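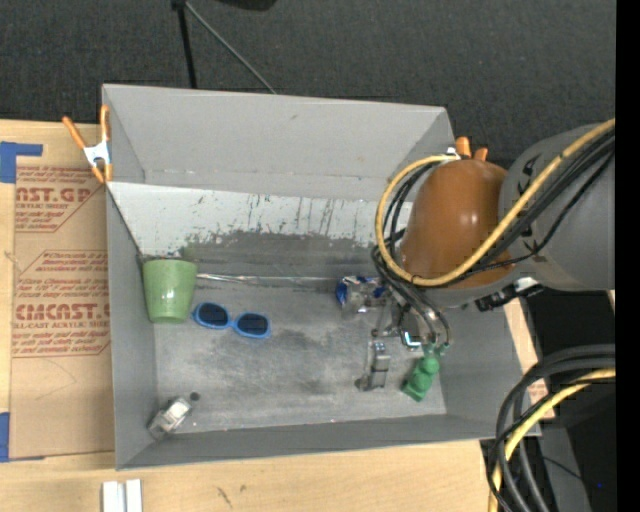
Lost Property and Returns Assistant (part-time)

Zenby Leisure Centre, Dullthorpe
14 hours a week, fixed term to the end of August, with the chance of extension
Posted Jun 15, 2023
Reports to: Vangelis Triantafyllou, Front of House Manager

About the job

Zenby is a swimming pool, sports hall and café on the Rathore Road side of Dullthorpe. People leave things behind in all three, and in the summer they leave a great deal more. Sunglasses, cups, drinks bottles, single shoes, goggles, keys and toys are handed in at reception or picked up by the cleaning team at closing time. They go into open grey bins, and from there they have to be sorted, labelled, stored and, where we can manage it, given back.

At present this is done by whoever is on the desk, in between selling tickets and answering the phone. We are looking for one person to take it on properly for the season.

What you will be doing

Emptying the collection bins from the pool, hall and café each morning and sorting the contents on the table in the back room.

Writing a label for each item with the place, the date and a short description. "Blue sunglasses, dark lenses" is a good label. "Glasses" is not, as we may have several pairs on the shelf by the end of the week.

Entering the same details in the lost property book, and checking new items against the enquiries already written there.

Washing cups, bottles and lunch boxes before they are shelved. Anything with food in it is emptied the same day.

Putting phones, wallets, keys and bank cards in the locked cabinet. These are never left in a bin overnight.

Answering enquiries by telephone and email, and handing items back at the desk. You will ask the person to describe the item before you bring it out.

Clearing items that have passed their keeping time. Most things are held for 20 days. Clothing and toys in good condition then go to the Wirnmont charity shop, and the rest is recycled or thrown away. Valuables are dealt with separately by the manager.

Wiping out the bins and checking them for damage. Several are old and scuffed inside – tell us if one has a sharp edge and we will take it out of use.

What we are looking for

You should be tidy, able to write clearly by hand and comfortable speaking to people who are sometimes upset. A child's lost toy can matter as much as a lost phone, and we would like it treated that way. You will need to be able to lift a full bin on to a table, and to stand for part of the shift. Gloves and an apron are supplied.

Experience of reception, shop or stockroom work would be useful but is not required. Basic computer skills are needed for email. You do not need to be able to swim.

You must be 18 or over. The successful applicant will be asked for two references and proof of the right to work in the UK.

Hours and pay

The work is mornings, usually starting at eight. Shifts are agreed a month ahead and some weekend work is included. Pay is on the centre's standard front of house scale, which we will send you with the application form. Staff may use the pool and gym free of charge outside their shifts, and there is a discount in the café. Holiday is paid pro rata. We ask that no leave is booked for the first two weeks of August, when the holiday clubs are running.

Training

Your first three shifts will be alongside Charalambos Zacharopoulos, who has looked after the lost property book up to now. He will show you the shelves, the cabinet and how the book is laid out. There is also a short course on manual handling and one on data protection, both done on site and paid at the normal rate.

How to apply

Ask at reception for a form, or telephone the front desk and we will post or email one to you. Please include a short letter saying which mornings you can work and when you could start. CVs without a form will not be considered.

Interviews will be held at the centre and last half an hour, including a look round the back room. If you need any adjustments for the interview or for the job itself, please say so on the form or speak to Vangelis.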